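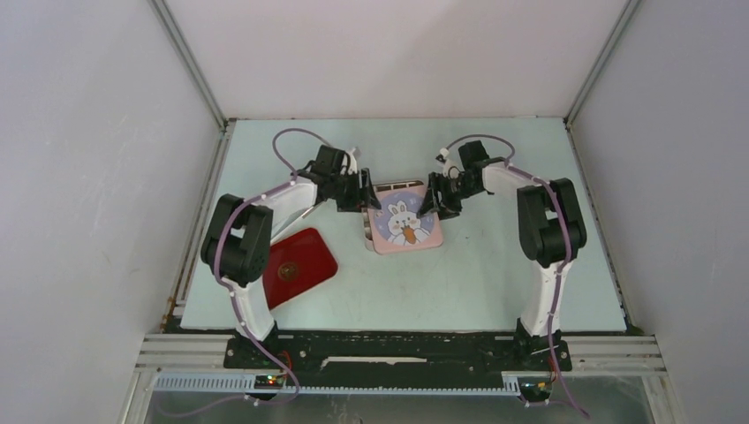
Two robot arms over a pale blue-green work surface.

Susden sky group wants your ears (and your phone) for this year's meteor count

MEDIA RELEASE, for immediate use

I've been running the meteor count at the Susden Sky Group for a while now, and every winter I get the same email from somebody: "I saw a really bright one, who do I tell?" Well, this August you can tell us, because we're opening the count to anyone in the district who owns a chair and a warm coat.

The Susden Open Meteor Count will run through the whole of August from the old showground at Tulumell, and from backyards, verandahs and paddocks anywhere between Tulumell and Flekcombe. It's free. You don't need a telescope. In fact please leave the telescope at home, it's the wrong tool for the job! Meteors can turn up in any part of the sky and they're gone in a blink, so what you want is the biggest view you can get, and that means your own two eyes.

Last year our members logged 574 meteors between them. That was with a fairly small bunch of us and a couple of weeks of miserable cloud, so I'm very keen to see what happens when we have more people looking in more directions.

What we're asking people to do

Pick a spot away from streetlights, lie back, and give your eyes a good 20 minutes or more to get used to the dark. Then watch for an hour. Each time you see a meteor, make a mark on the tally sheet and note whether it was faint, middling or bright. If it left a trail, put a T beside it. At the end of the hour write down how much cloud there was and send the sheet in.

An hour with no meteors is still a good hour as far as I'm concerned. Please send those in too. I had someone apologise to me last year for a blank sheet and I could have hugged them, as blank sheets are what we're always short of. If people only send in the nights when something happened, the whole count comes out looking far busier than the sky really was.
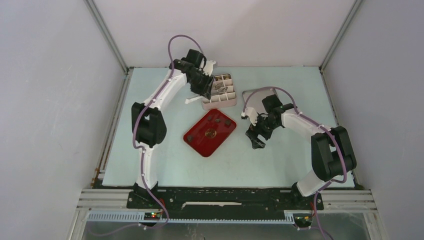 The other half of the project is the listening side, and this is the bit I'm most excited about. When a meteor burns up it leaves a thin streak of electrically charged gas behind it, high in the air. For a moment that streak acts like a mirror for radio waves, so a signal from a transmitter well over the horizon can bounce off it and come back down to you. On a receiver you hear a little ping, or a longer whistle if it's a big one. It works in daylight and it works through cloud, which after last August sounds pretty wonderful to me.

We've set up 4 radio receivers for this year's count, all of them feeding a live page that you can listen to at home in your slippers. The sound is mostly hiss, I'll be upfront about that. You do get used to it, though, and after a while your brain starts picking out the pings without being asked. My own record is 12 in a single cup of tea (it was a big mug).

Most of what we hear comes from grains no larger than a bit of sand. They hit the upper air so fast that even something that tiny makes a light you can see from the ground. The ones that turn up on any old night, without belonging to a shower, are called sporadics, and they tend to pick up after midnight. That's when our side of the Earth swings around to face the way we're travelling, so we run into more of them, a bit like bugs on the windscreen instead of the back window.

So if you can only manage one session, go late. Or go very early, if you're that sort of person. I'm not, but I'm told the sky at 4 am is lovely.

Open nights at Tulumell

We'll hold six open nights at the showground over the month, starting at 7 pm. There'll be tally sheets, red torches to borrow, a short talk on how to count, and soup. Bring a reclining chair or a camping mat, more layers than you think you need, and a thermos. Kids are very welcome and are often much better at this than the grown-ups. Dogs are fine on a lead, as long as they don't mind people yelling "there!" in the dark.

Please park on the gravel by the lower gate and turn your headlights off once you're in. If it's raining, or the cloud's completely socked in, we'll put a note on our web page by 5 pm and move the talk indoors to the Manalastas Hall, with the radio receivers on the speakers. The hall has a ramp and an accessible toilet, and the showground has a flat sealed area near the gate for wheelchairs.

Tally sheets can be downloaded from the group's web page or picked up from the Flekcombe library desk. Paper sheets can go back to the library as well, and we'll type them up. I'll put the full results on the web page in spring, with every blank sheet counted.

I'm happy to chat with local papers, radio and school newsletters, and you're welcome to come along to any open night and have a go yourself. Afternoons are best for phone calls, for obvious reasons.

Susden Sky Group | Contact the count coordinator | © Susden Sky Group | Back to top

Comments

paddockgazer
Will the radio page have an archive? I work nights and would love to listen back.

Flekcombe mum of 3
We did this from the trampoline last year and the kids still talk about it. Is there a smaller tally sheet for little ones or do they just use the normal one?

southerly_bob
Went to a talk at the hall a couple of winters back, very good soup. What colour cellophane do I need if I'm making my own red torch? Just plain red?

tin_roof
Plain red, two layers. One's too bright.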